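I bought my first serious pair of cycling gloves the way I buy most things, which is in a panic the night before a ride. They were on sale, they were one size too small, and I wore them for two whole seasons out of pure stubbornness. So when the magazine asked if I wanted to spend a cold, wet stretch of riding on winter gloves, I said yes before I'd finished reading the email (my fingers go white if I stand too long in the frozen food aisle, so I like to think I'm qualified).

I ended up with three pairs: the Sivari lobster mitt, the Sollex five-finger, and a thin wool-blend glove from Kamel that's sold as a liner but that plenty of people in my club wear on its own. I started in March, when the mornings here are still properly miserable, and most of the miles were on my usual loop out past the Gustus mill and back along the river. There's a long descent after the mill where the wind comes straight up the valley at you, and if a glove has a weak spot, that's where you find out!

The Sivari is the warm one. On a 38-degree morning with drizzle I came home with toasty hands, even a little sweaty, and I can't remember the last time I wrote that sentence. The split design puts two fingers together on each side, so they share heat, and the cuff is long enough to pull right over a jacket sleeve. I love that cuff. What I don't love is shifting in them. My bike has small paddles set close together and I kept dropping into a harder gear when I wanted an easier one, usually halfway up something steep with people watching.

They're also hopeless for snacks. I tried opening an energy bar at a stop sign and ended up using my teeth, which I know my dentist reads this magazine for.

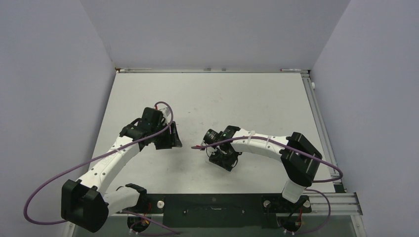
The Sollex pair went the other way. The fit is lovely, snug through the palm with no bunching at the base of the thumb, and I could work the brakes and shifters as if I had summer gloves on. The touchscreen patch on the index finger is decent too, as long as you're only poking at big buttons. Typing a message is a lost cause. I sent my family something that looked like a serial number and got a thumbs-up back, so maybe it's all the same to them.

Warmth is where it gets complicated. Down to the low forties they were great, and I'd have happily worn them all day. Below that, my pinkies started to complain, and on the mill descent they stopped complaining and went quiet, which is worse. The outer fabric sheds light rain well enough, but a real soaking gets in through the seams between the fingers. Then you've got a wet glove that takes forever to dry. Mine sat on the radiator overnight and the lining was still clammy at breakfast.

And then the Kamel. I wasn't expecting much from it, being so thin, and I'd only really packed it as a spare. It has no padding, no clever patch and hardly any cuff. But it breathes beautifully, it still feels okay when it's damp, and it fits under the Sollex with room left over. That combination got me through a ride that began at 30 degrees with frost on the fields, and I didn't have to stop once to stuff my hands into my armpits.

The downside is wear. After 11 rides the Kamel had gone fuzzy across the palm, with a small hole coming at the tip of the right thumb, right where I push on the shifter. I darned it with the wrong color yarn and kept going. The other two pairs still look close to new, apart from a chain-grease smudge on the Sivari that I've given up on.

A word on sizing, as I'd like to spare you my own mistakes. Sivari runs big and Sollex runs small, and I wear a medium in one and a large in the other. If you're planning to layer, try them on with the liner already on your hand, then grab a handlebar if the shop has a bike within reach. A glove that feels perfect with your fingers straight can pinch like mad once you curl them.

These days the Sollex and the Kamel live together in the basket by my back door, one stuffed inside the other, ready to grab. The Sivari pair comes out for the really grim mornings, and I've started unwrapping my bars before I leave the house.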